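Textiles and Small Retail
Handout 6: Folding garments and setting up a cloth backdrop

Read this before the practical. Bring your own garments, washed and ironed, and a tape measure. The lecture covers the folding first and the backdrop second, and the practical follows the same order.

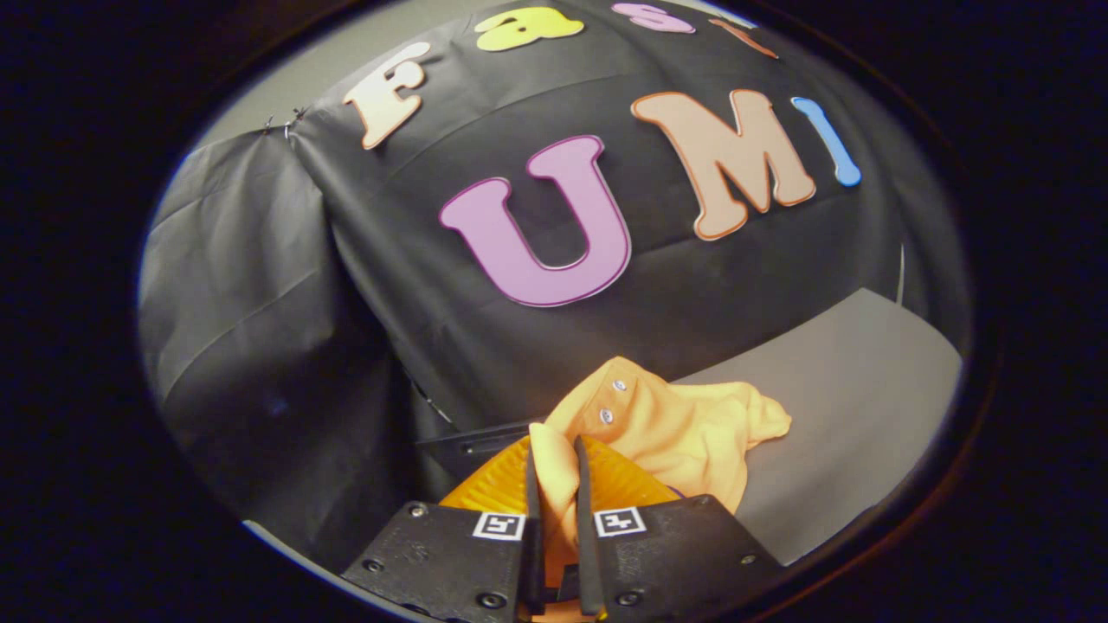 1. Where this unit fits

Handout 5 dealt with hanging stock. Most small stalls and op shops have more stock than rail space, so a good share of it ends up folded on a table. Folded stock gets handled more than hanging stock. A customer lifts a jumper to see the size and puts it back in a different shape, and by lunchtime the table looks like a laundry pile. The aim of this unit is a fold you can repeat quickly, all day, with the same result.

The backdrop is the cloth behind the table. It hides storage tubs and the neighbour's stall, and it carries the name or a short word or two in cut-out letters. Both parts are assessed together because customers see them together.

2. The table surface

A plain surface in a mid tone suits most stock. Grey is a safe choice: bright colours such as orange or yellow stand out on it, and it shows less lint than black. White tables look clean in the morning and grubby by the afternoon.

Wipe the top down and let it dry before anything goes on it. Check the edges for splinters and rough joins, particularly on hired trestles. Knits catch on these and the pulled thread can't always be worked back in.

Table depth matters more than length. A table 65 cm deep takes one row of adult tops with room in front for small items. If yours is shallower, turn the stacks side-on.

3. Picking up cloth

Students tend to rush this part and then wonder why the fold is crooked.

Pick up at a seam where there is one. Shoulder seams, side seams and hems hold their line when lifted. The middle of a panel doesn't, and pinching there leaves a peak in soft fabrics.

Take a small amount. Two layers between finger and thumb is enough for a T-shirt. If you have gathered a handful you have probably picked up the back and a sleeve as well.

Leave part of the garment resting on the table while you move the rest. The table carries the weight and keeps the far side from shifting. This is the main difference between folding on a surface and folding in the air, and for stock you should always use the surface.

Slippery fabrics (satins, linings, some sportswear) slide under the hand. Lay a flat palm on the part that is to stay still and move the other part with your free hand.

4. The standard fold for tops

a) Lay the garment face down. Smooth from the centre outwards, then from the neck to the hem.

b) Bring one side in, with the fold line running from mid-shoulder straight to the hem.

c) Turn the sleeve back on itself so that it sits inside the folded edge. Long sleeves need a second turn.

d) Repeat on the other side. The two sides should just meet or overlap slightly at the centre back.

e) Fold the hem up a third of the way, then fold again to the shoulder line.

f) Turn the whole thing over. The neckline should be at the top and centred.

A folding board makes the widths match. Tamico and Mostix both sell one, and a piece of stiff card cut to size will do the same job. Cut one card for adult tops and a smaller one for children's. Slide the card out after step d), before the hem comes up.

Trousers: fold lengthwise with the seats together, tuck the point of the seat in to make a straight edge, then fold in thirds.

Hooded tops: lay the hood flat over the back after step d). Don't stuff it inside. The stack will lean.

5. Stacking

Keep stacks low. Eight T-shirts or four jumpers is plenty. Largest size at the bottom, folded edge to the front.

Put one colour to a stack where you have the stock for it. Where you don't, go from dark at the bottom to light at the top. A single bright garment can sit on its own at the front, loosely folded, as the one people are allowed to touch. Refold it whenever you have a quiet minute.

Allow for refolding in your staffing. A student group that ran a Sunday stall with 40 folded pieces kept a tally and recorded 525 refolds for the season. They had one card between the lot of them and said they would bring two next time.

6. The backdrop cloth

Black or charcoal cloth is the usual choice. It makes light and bright letters easy to read, and it hides whatever is behind it if the weave is tight. Hold it up to a window before you buy. If you can see the window frame through it you will need a double layer.

A fabric with a slight sheen looks smart but picks up light from lamps and windows, and creases show in it. A matt fabric is more forgiving. Either one is acceptable for the assessment, provided it has been ironed or steamed.

Hang the cloth from a straight rail. Clips every 30 cm will stop it from scalloping along the top. Let the bottom edge fall behind the back of the table, and weigh it down with a rod in the hem if you are outdoors.

7. Cut-out letters

Size. Judge this from where the customer will stand, and do it with a paper test letter pinned to the cloth. Letters that look huge on the cutting mat often look modest at the back of a stall.

Style. Rounded letters with thick strokes are easy to cut and easy to read. Serifs are fine if they are wide and soft. Thin serifs curl up at the tips.

Colour. Pale and mid-strength colours work on a dark ground: peach, yellow, lilac, light blue. Mixed colours suit a short word and get tiring in a long one. Avoid navy, deep green and maroon, which disappear.

Outlines. A line in a darker version of the same colour, either at the edge or just inside it, sharpens the shape. Purple on lilac and rust on peach both work well. Keep the line the same width on every letter.

Arrangement. Two short rows are easier to place than one long one. Try a word in capital and lower case on top and a set of larger capitals underneath. Don't worry about lining up each letter with the one above it, but do keep each row on its own level. Run a strip of masking tape across the cloth as a baseline, attach the letters along it and then peel it off.

Spacing. Set it by eye. A narrow letter such as I needs less room around it than a U or an M, and equal gaps measured with a ruler will look uneven.

Attaching. Hand tacking is the most secure. Double-sided fabric tape is quicker and can be moved once. Pins are for trials only. Don't use hot glue on anything synthetic.

8. Costing exercise

Work out the cost of a backdrop for one trestle. Use the price lists from Pruller (cloth by the metre) and Wasilewska (felt and card sheets) in the course folder. Include the rail, clips and tape. Then divide by the number of trading days you expect in a year. A stall taking more than 3,000 dollars over the season can carry a better cloth than one that trades twice. Say which you would buy and write two or three lines on why.

9. For the practical

Bring:
- three tops in different fabrics, at least one of them a knit
- one pair of trousers
- a folding card cut to your own measurements
- your chosen word or words, drawn at full size on paper
- scissors, masking tape, tape measure

You will fold all four garments, unfold them, swap tables and fold someone else's. After the break you will pin your paper letters to the cloth and read them from the far wall. Felt and card are supplied for the final letters - cut these only after the paper version has been checked.

Marks are given for matching widths, straight front edges, letter spacing and the condition of the cloth. Speed isn't marked in this unit. Timed folding comes in Handout 8, along with gift wrapping.

Reading before next time: the section on knit structures in the course reader, and Handout 3 again if you missed the session on fabric grain.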